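Filed under: Club Help Desk > Hand-held gripper > Open tickets
Posted May 2020 by gidton_robotics_club

Gripper width reading drifts, mouse task

Setup: hand-held gripper, Flusik encoder on the left finger, Vultel logger, Treloar board firmware as shipped in March. Club project is desk pick and place, we need clean open/close numbers or the clips get thrown out.

Problem: fingers fully open, logger should say 70 mm. Says 70 at power on. After a few minutes of squeezing it says 46 with the fingers wide open. Close it, goes negative. Restart, back to 70.

Tried so far
- swapped USB cable. no change
- other port on the laptop. no change
- re-zeroed closed, then open. holds for a bit then drifts again
- tightened screws on both finger plates, left one was a hair loose. Thought that was it. Wasnt
- sample rate from 2,000 down to 1,000. drift is slower?? maybe just fewer dropped counts, not sure
- took the Flusik off and turned it by hand, reads fine off the gripper

So its either the magnet slipping on the shaft or the cable getting tugged when the wrist turns. Leaning magnet.

Update 1: marked magnet and shaft with a paint pen. Ran open/close on nothing, no pickup. Marks still line up, reading off by a little. Hm.

Update 2: taped the encoder cable down with slack at the wrist. Much better but only one run so far. Going to do the mouse next, pick up off the pad, put down on bare wood left of it, repeat. Same desk every time so we can compare to the old logs. Will post the csv after.

Questions for whoever reads this:
1. does the Treloar board want a pullup on the index line? manual says optional
2. can Vultel log raw counts insted of mm, cant find the setting
3. anyone running at 1,000 without drops

Leaving ticket open.

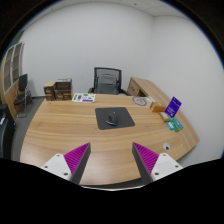
Mouse task, fingers open, mouse on the pad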